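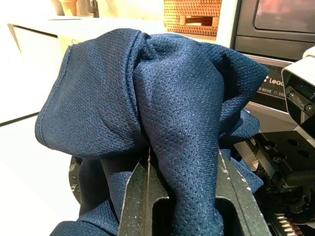

Cold Wash

The label said the mesh would dry in 14 minutes. Gunvor Engström had owned enough sports gear to know what a label was worth.

"It's a good top," said Anikó, from the doorway. "Kershaw swear by it."

"Kershaw sell it."

She held the navy thing up to the laundry light. All those tiny holes, and somehow they'd charged her sister 44 dollars for the colour around them. It had come home from Skandby balled up in a boot, smelling of the lake and someone's cigarettes. Her sister didn't smoke – or so she had told the whole family in November.

"You could just wash it," said Anikó.

"I could."

Gunvor put it in with the rest and stood looking at the machine.

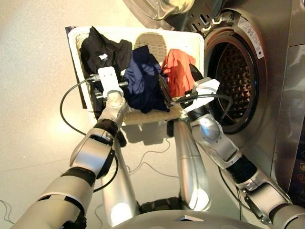 The basket at the washer, navy, black and orange-red.

She checked the seams for a pocket, found none, and thought about the lake. Sixteen kilometres from the nearest shop, her sister had said. Then where had the cigarettes come from?

"Cold or warm?" Anikó asked.

"Cold," said Gunvor. "And leave the boots where they are."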